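Vlachou extends Tanetti worktop range with matt white table

Jastville, March. Furniture maker Vlachou has added a matt white worktable to its Tanetti range for workshops and shared studios. The top is supplied in one finish only and can be ordered with or without legs. Load rating is 100 kg, evenly distributed.

Orders from existing trade customers are being taken now. The first production run is 700 units, of which 74 are reserved for the Jastville showroom and its lending scheme.

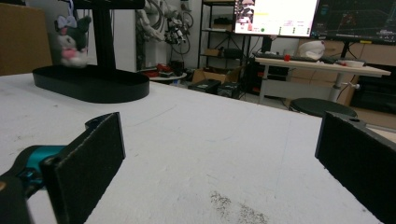 White tabletop in workshop use, showing light scuffs and surface marks. Shelving and storage crates behind.

Surface marking is normal on matt white finishes. Vlachou advises cleaning with a damp cloth and mild soap. Abrasive pads should not be used.

"The finish can be renewed on site," said Kalliopi Jurić, product manager. "The top does not have to come off its frame."

Trade enquiries: Senad Petek, Vlachou, Jastville.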